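We use cookies to keep this site working. Accept / Manage settings

Notebook, June — gripper purchasing and bench plan

Started this entry to get the budget numbers out of my head and into one place. The request has to go in before the end of the month, and the last one bounced because the consumables were folded into the hardware line. Keeping them apart this time.

What we have now: the hand-held grippers, the bench, the two-tier shelf. What we need before the Savgate arm gets here: spare fingers, spare pads, cables, a second set of containers, and a decision on jaw width. The arm itself is already approved and is not part of this request.

Jaw width first, because it drives the rest. The Zestik jaws come in a standard and a wide version. The wide ones cost more and have a longer lead time. I had assumed we would need them for anything round, so this morning went to holding containers in the standard jaws and looking closely at where the contact falls. The clear cylinder with the steel top and the black ring is the awkward one. The steel part flares, so the grip has to be on the plastic below it. The uprights end up on either side of the container and the ground powder shows through the wall near the top.
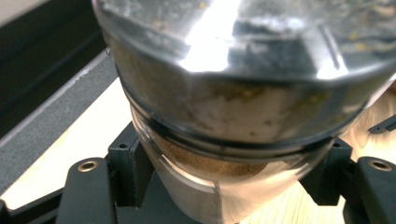

Xiaoyan Fu read the draft and wrote in the margin: "I would not buy wide jaws on the strength of one container. Price two pairs of standard and one pair of wide, and ask Zestik if they take the wide ones back unopened. Also, where is the cleaning line? Powder gets into everything and we paid for the last lot of wipes and brushes out of the travel money."

Fair on both counts. Changed the jaw line to two standard, one wide. Emailed Zestik about returns at 2:15, no answer yet. Added a cleaning line.

Pads. Ollar sells them in packs of 100. Yan sells the same size in packs of 11, at a much worse price per pad, but Yan ships the next day. Plan is one pack of 100 from Ollar for stock and one small pack from Yan so we are not waiting. I don't want to order more than that until we know if the softer grade marks plastic. The sales sheet says it doesn't. I'd like to try it on our own containers first.

Cables. Each gripper runs on its own cable and I have budgeted one spare per gripper. They are $69 each from Zestik. There is a cheaper one from Yan with the same connector, but the jacket is stiffer, and a stiff cable pulls on the wrist when you work for any length of time. Staying with Zestik for these.

Containers. The list so far is glass jars and clear plastic, all with something granular inside. For the purchase I want duplicates of each type so a broken one doesn't stop the work. Lids are a separate item. A metal lid with a knob and a paper cover are different problems for the jaws, and both should stay on the list. Paper covers are cheap enough to come under cleaning and sundries.

Then the bench. I went back and forth on asking for a bigger table. The arm's base needs floor space that a bigger table would eat into, and the black shelf gives us a second level on the one we have. With one person working two grippers, the shelf toward the back and the front left free to rest a hand, the present table is enough.

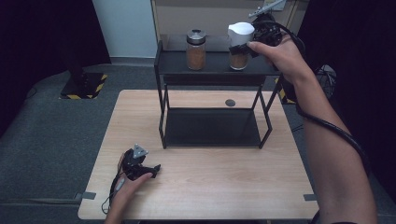
So no table in this request. That frees up money for a second shelf of the same kind, which I would put in as a spare and not for daily use. If the arm hits the first one during setup we lose an afternoon and not a week.

Still open:
- Zestik's answer on returning the wide jaws
- Ollar's shipping cost, missing from the quote
- whether Savgate's mounting plate fits our base as is or needs an adapter (asked twice now)
- who signs for the cleaning line, since it is new

If the adapter is needed it goes in as its own request. I don't want to hold up pads and cables for it.

Xiaoyan has the spreadsheet open and is putting in the shelf and the changed jaw line. I'll fill in Ollar's shipping when they call back, then send it up.

Contact the lab | Copyright, all rights reserved | Back to top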